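Simulation & Offline Programming > Faults and Troubleshooting

Gripper opens partway through transfer move, sim only (so far)

dudik_cell
Posted Sep 14, 2023

Bench cell, one arm, two-finger gripper, moving flat plates between platforms on a mat. Everything is still in simulation. The real bench gets commissioned in October and I would like this closed before then.

Fault: on the transfer from the rack side to the red-edged platforms, the gripper opens before the arm reaches the place pose. The plate drops. No alarm, no collision flag, program runs to the end and reports success. It does not happen every cycle. I ran 2000 cycles overnight and the plate was missing from the target on 2 of them.

Physics step is 2 ms. Grip force is well above what the plate needs. I have already tried higher friction on the finger pads with no change.

mgk_controls
If friction made no difference then it isn't slip. Are you sure the fingers open, or does the plate just leave them? Log the commanded width and the measured width on separate channels.

dudik_cell
Commanded width goes to full open. Measured follows it. So something is sending the open command early.

Nenard
Contact solver. Seen it many times. Thin plate between two stiff fingers, the solver builds up penetration and pushes the fingers apart. Halve the step and run it again.

mgk_controls
That would move measured width. It would not move commanded width. He just said the command itself changes.

Nenard
Depends where the log taps the signal. In some setups "commanded" is read back after the limiter. I would still halve the step before tearing into the program.

dudik_cell
Halved it. Ran the same batch. Same fault, one drop. Log taps ahead of the limiter, I checked.

Aidan Doherty
How does your program decide that the place pose has been reached? If it waits on a motion-done bit and that bit is left over from the previous move, the wait falls straight through and the open command goes out while the arm is still up in the air. We had this on the Irndale cell. The bit took up to 200 ms to clear after a new move started, and the program polled faster than that.

dudik_cell
It does poll motion-done. There is no check that the bit goes low first.

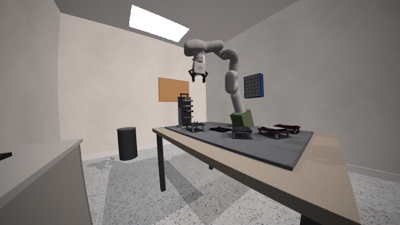
I paused the next bad run as soon as the open command appeared in the log and compared joint positions. The arm was nowhere near the place pose, and the move counter still showed the previous move as complete. So the stale bit fits. What I don't understand is why it only shows up now and then.

Aidan Doherty
Polling and bit update run on separate clocks. Most cycles they line up in your favor. Change the wait to: bit low, then bit high, then compare actual position against target with a tolerance. All of it with a timeout that faults the program.

Nenard
A position compare by itself is enough. Adding the edge check gives you a second way to hang, for instance on a zero-length move where the bit never drops.

Aidan Doherty
Position compare alone passes if the arm sweeps through the target on the way somewhere else. Use the move counter in place of the edge if zero-length moves worry you.

mgk_controls
Separate issue, and I'd rank it higher. The program reported success with no plate on the target. On hardware the next cycle could place onto whatever is lying there. Add a part-present check after release and stop on a miss. Also don't commission at full speed on the strength of a sim run.

dudik_cell
Agreed on the check. Reduced speed was already in the plan.

Changed the wait to move counter plus position compare, with a timeout. Full batch again, zero drops. Going to run it a second time with the poll rate raised to try to force the fault.

gallagher_t
Does the real controller expose the same move counter? Ours doesn't, and the sim driver fakes it.

dudik_cell
Don't know yet. Have asked the vendor. Leaving the thread open.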